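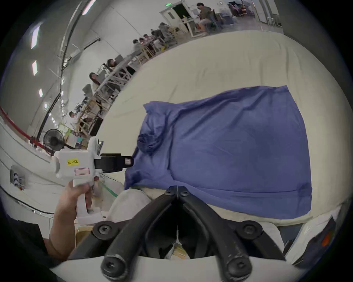

**Plukitz hand-held gripper** — care and setup. The Plukitz is a two-finger gripper held in the hand, with a camera on the tool, used to record cloth handling for robot training. Usually run in pairs. Built in Sultstead; first units shipped February 2019.

## Setup

Fingers go on first, then the hinge screws, then the camera. Order matters — the hinge can't be reached properly once the camera is on. Each tool in a pair gets its own kit label, left or right, and the two are not swapped between kits. Camera view is checked with the jaws fully open and fully closed. Both tips should stay in view the whole way.

Work surface is padded and pale. Folds in dark or mid-tone cloth show up better on it.

## Wear and upkeep

Rubber on the fingers scuffs with use. Light scuffing is left alone. Tips are wiped every 2 hours and replaced at nearly 2,000 grasps, sooner if thin cloth starts to slip. Screws get a check at the start of each shift; a loose hinge lets one finger close ahead of the other, and teh recording is no good after that.

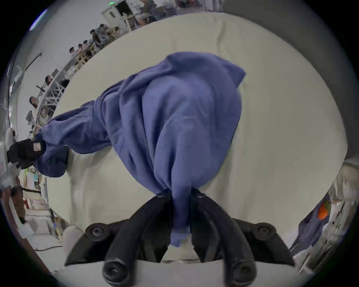
*Blue garment held between the gripper and a gloved hand.*

## Repair

Finger swap takes five minutes, four if the spare set is pre-assembled. Bent fingers are not straightened. After any swap the camera check is repeated in full. The Brumum version uses the same fingers but a diffrent hinge, so spares only partly cross over.

## See also

- Vlachopoulos hinge
- Brumum

Last revised January 18, 2020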